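Comparison of Panel Uniformity and Response in Two Desktop Displays

Module report, Display Systems and Measurement

1. Aim

The aim of this project was to find out whether two low-cost desktop displays, the Trillance and the Flavix, meet the brightness and response claims printed in their data sheets, and whether either is fit for basic photo editing. Both use a 24-inch panel at 1920 x 1080. The Trillance has an IPS panel and the Flavix a VA panel.

2. Equipment

Readings were taken with the department's Huanca contact colorimeter. Response was measured with a photodiode taped to the glass and read on an oscilloscope. Test patterns were produced by the Trukance software, which steps through grey levels and logs the meter reading at each one. All work was done in the display laboratory with the blinds down and the overhead lights off.

3. Method

Each display was reset to factory settings and left on for 2 hours before any reading. Dynamic contrast and all power-saving modes were switched off, although the Flavix turns one of them back on after standby and this had to be checked at the start of every session. Brightness was then set so that a full white patch at the centre read 200 cd/m2.

Uniformity was sampled at 12 points on a grid of four columns and three rows. The meter was hung from its counterweight and allowed to settle before each reading. Black level was taken at the centre point only, as the meter becomes slow and noisy on very dark patches.
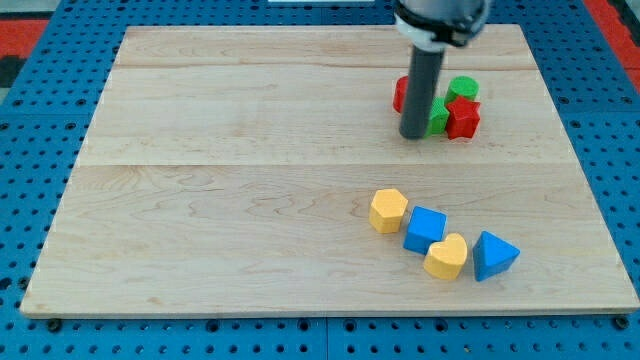

Student project report - Display Systems and Measurement
Submitted in July

Response was measured for grey-to-grey steps in both directions, using the 10 to 90 per cent points of the photodiode trace. Overdrive was left at its middle setting on both displays. The highest setting was tried on the Flavix but gave visible bright trails behind moving text, and those traces were not used.

4. Results

The Trillance gave a contrast ratio of 1,069:1 at the centre, in line with its data sheet. The Flavix had a much deeper black, as expected from a VA panel. Its uniformity was worse, with the lower left corner clearly dimmer than the centre. The Trillance was dimmest along the top row, but the fall-off was gradual and hard to see in normal use.

Rising transitions from dark greys were slow on the Flavix. Steps between light greys were similar on the two displays. Neither reached the response time claimed on the box at the overdrive setting used.

5. Sources of error

Contact pressure affects the reading on the VA panel. Room temperature was not controlled. Only one sample of each display was available, so the corner fault on the Flavix may belong to that unit - a second sample would be needed to settle this.

6. Findings

For photo editing the Trillance is the better choice of the two, mainly on uniformity. The Flavix suits film viewing in a dark room. Full tables and oscilloscope traces are in Appendix B.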